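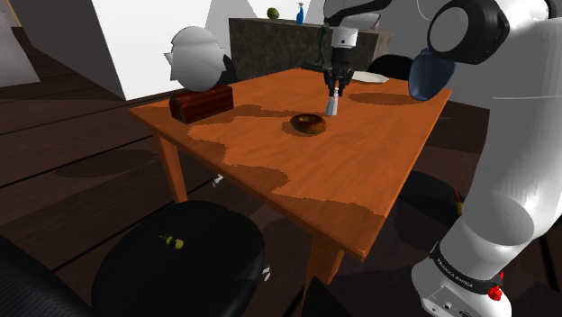

Speaker notes: What a tea break is for

Opening (keep it quick, they'll have just sat down)

Hello Stunstead! Start with the question and let them shout. When did you last stop work, properly stop, and eat something with another person? Leave a gap. Don't rescue them if it goes quiet.

Then own up. I ate at my desk for years and was rather proud of it. Crumbs in the keyboard and everything.

Part one: the Estbridge works

Tell the bell story. The old pottery at Estbridge rang a bell at ten in the morning and 3 in the afternoon, and every wheel in the place stopped. I love this! You can still see the bracket where the bell hung, just left of the yard door. The works diary complains about mud, coal, the price of straw, mud again, and never once about the bell.

Read out the line about buns. Slowly, it always gets a laugh. "Buns late. Men very low."

(If short of time, skip the bit about the canal.)

Part two: Pellasard

When Pellasard moved offices they took out the tea room and put a kettle on each floor instead. Sensible on paper, less walking. But the accounts lot stopped bumping into the design lot, and small questions that used to be settled over a biscuit turned into long emails with nine people copied in. They brought back one shared room in September, with 2 big tables and no screens. I visited and it was gloriously noisy.

Say clearly that I haven't measured anything here. It's what people told me, and I happen to believe them.

Part three: doughnuts, since you asked

Somebody always asks what to put out. My view: anything round, sticky and slightly too big, so you have to put your pen down. Fruit as well, obviously. At Engström they bake on site for 700 people and the cinnamon smell gets up the stairs before the trolley does. What a way to call a break!

Try this at home

Pick a time and keep to it for a fortnight. Sit somewhere that isn't your desk. Bring enough to share, and ask one person a question that has nothing to do with work.

Finish by sending them out to the foyer. The urn should be on by then, so check with the front desk before going up.

Filed under: Talks & Notes, Food, Working Life

Comments

Was at the Stunstead talk and have been quoting "men very low" all week. Our office now stops at half ten.

What about those of us on shifts? We get ten minutes and the vending machine is on another floor.

Please do the canal bit next time!

Recent posts
In praise of the packed lunch
How to talk for 20 minutes without slides
The 800-cup urn and other village hall treasures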